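Reading time: 3 minutes

Dinesh Selvanayagam was 14 when he opened his first lock, and it wasn't even locked. "It was on my grandmother's gate and the key had snapped off years before," he says, laughing. "I took the whole thing to bits on the kitchen floor to see where the key was meant to go. I couldn't get it back together. She tied the gate up with string!"

He still talks about it as if it happened last week. We meet in the back room at Ranasinghe, the hardware shop where he runs a Monday evening class on how locks work, and before I've got my coat off he is drawing pins and springs on the back of a receipt. The pins sit in pairs, he explains, and the right key lifts every pair so the gaps between them line up. Then the plug can turn. "That's all it is. People have been carrying that idea about in their pockets all their lives, and you show them and their faces just go!"

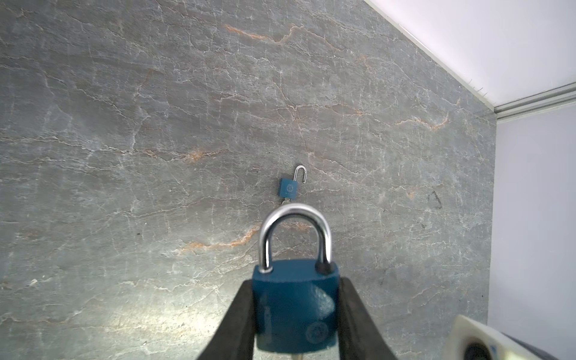 A blue padlock with its key

Beginners start on padlocks, and he won't be rushed past them. A door lock hides inside the door, he says, but a padlock you can hold, turn over and shake next to your ear (he does a lot of shaking next to his ear). The first class has no tools in it at all. Everyone gets a lock and a key and is told to turn it as slowly as they can bear.

"You feel it in your thumb before you hear it," he says. "There's this tiny bit of give. Once you've noticed it you'll notice it on your front door, your shed, your bike, everything."

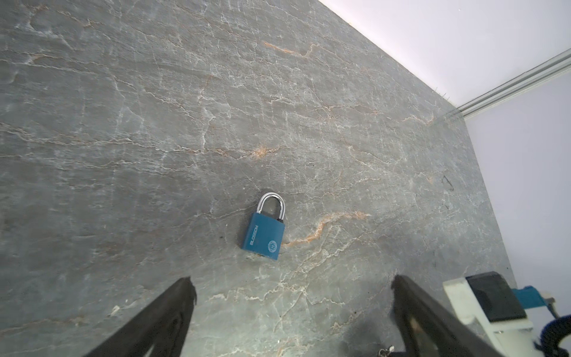
A Blossom padlock, shackle up

His own collection has reached nearly 2,000 and lives in old biscuit tins at home, sorted by a system he has tried to explain to his family without much luck. The ones he loves best are the cheap ones with odd mistakes in them. He once spent 3 evenings on a lock from a market stall before finding that one of its springs had been put in double.

What does he say to people who think the class is teaching burglary? He has clearly been asked before, and he's cheerful about it. Students work only on locks they own, never on one that's in use, and most of them go home and buy something better for the shed.
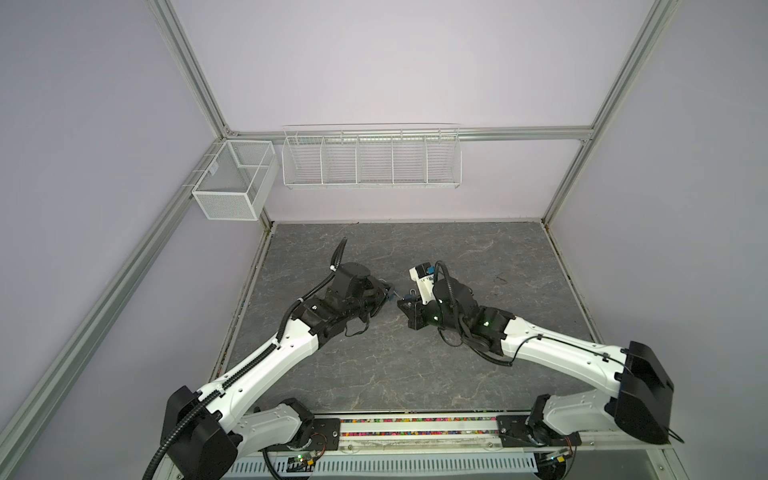
Shahnaz Hettiarachchi thinks he undersells that part. She came for one evening and stayed for 10, and she told me the class had made her far fussier about hinges than locks, as the screws on her own side gate could be undone from the street. "I'd had a lovely big lock on it for years," she said. "Dinesh asked me what it was screwed to, and I went quite cold."

He beams when I repeat this to him. Hinges come up in week four, and he has a whole speech.

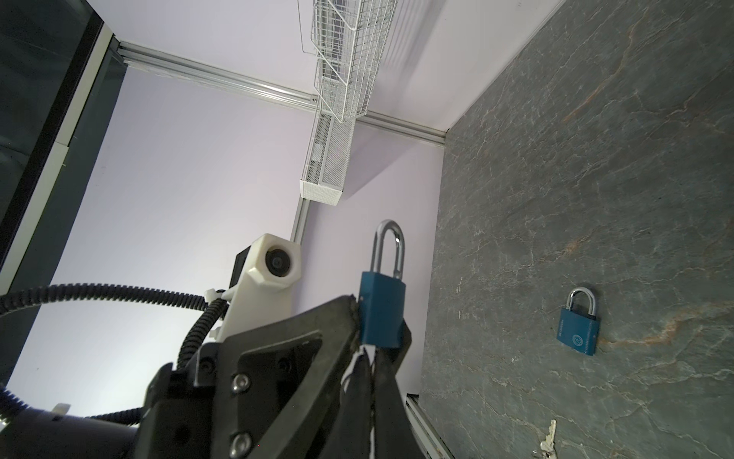

RANASINGHE, October. I went back for a class, and it was noisier than I'd expected. Sunil Sheikh had brought a rusted lock from his allotment and wanted to know if it could be saved. Dinesh put a drop of oil in it, told him to leave it alone until the tea break, and then couldn't leave it alone himself. It opened just after eight, and the whole table cheered.

"Hear that?" Dinesh said, already reaching for a screwdriver. "Right, let's see what's inside."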